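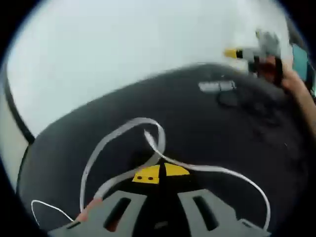
Ticket: Replacement and spares for hand-held gripper tools
Raised by: Herkside workshop
Site: Dirnden
Opened: January 2018
Category: Equipment / purchasing
Status: Open, waiting on quote

Original request

We need a decision on the gripper tools before the budget closes. We have been using the hand-held ones from Stoltamier for the recording work and three of them are now giving trouble. The fault is the same on all three. The picture drops out for a second or two, comes back, and then the session file is marked as incomplete. We lose whatever was being done at the time and have to start the task again.

Please can purchasing tell us whether we should repair these, buy new ones of the same model, or look at the other supplier (Henríquez). The budget line we have is 3000 and it has to cover spares as well.

Update 1, workshop

Tried the following on the worst of the three:

Swapped the power supply. No change.
Swapped the memory card. No change.
Reinstalled the recording software. No change.
Swapped the camera cable for one taken from a good unit. Fault went away. Put the old cable back and the fault returned within a few minutes.

So it is the cable or the way it sits in the connector. The same swap cured the second unit. The third still drops out with a known good cable, so we think the connector on that one is worn and it will need a new board.

Update 2, purchasing

Thanks, that helps. Can you confirm how many cables you would want to hold as spares, and whether the length matters? Stoltamier list two lengths and the longer one costs more. Also please say if the third tool is worth a new board or should be written off. A board is 351 before delivery.

Update 3, workshop

Length does matter. The short one pulls tight when the gripper is opened fully. The long one leaves slack that has to be tied down or it gets caught. We would rather have the long one and tie it.

Two spare cables per tool, please. They are cheap next to a lost session.

On the board: repair it. A complete new tool is a good deal more than 351 and the jaws and mount on that one are fine.

Update 4, purchasing

Quote from Henríquez received for comparison. Their tool is cheaper to buy but the mount is a different shape and our existing finger sets will not fit. They want 200 for an adaptor, and that is per tool. Delivery is another 200 for the whole order. Once both are added there is not much in it.

They also could not say how long they would go on supplying cables for the current model. I have asked for that in writing.

Update 5, workshop

We don't want to run two kinds of tool side by side if it can be helped. The recordings have to match, and a different mount puts the camera at a different height. We would have to redo the calibration and keep two sets of notes — fine for a bigger team, too much for us.

Our preference, in order:

1. Long cables for every tool we own, with spares.
2. One new board for the third tool.
3. One complete new Stoltamier tool, if the money stretches to it.

If item 3 has to wait until June we can manage with what we have.

Update 6, purchasing

Agreed for items 1 and 2. I have asked Stoltamier for a single quote with item 3 shown as a separate line so it can be taken off without starting again. Please don't throw away the old cables, as they may want them back to look at.

Update 7, workshop

Old cables are bagged and labelled with the tool number. Until the new ones arrive we are taping the cable down next to the connector before each session. It has cut down the dropouts on the second unit but has not stopped them. The third is out of use and on the repair shelf.

Next action: purchasing to attach the Stoltamier quote and send it for sign-off.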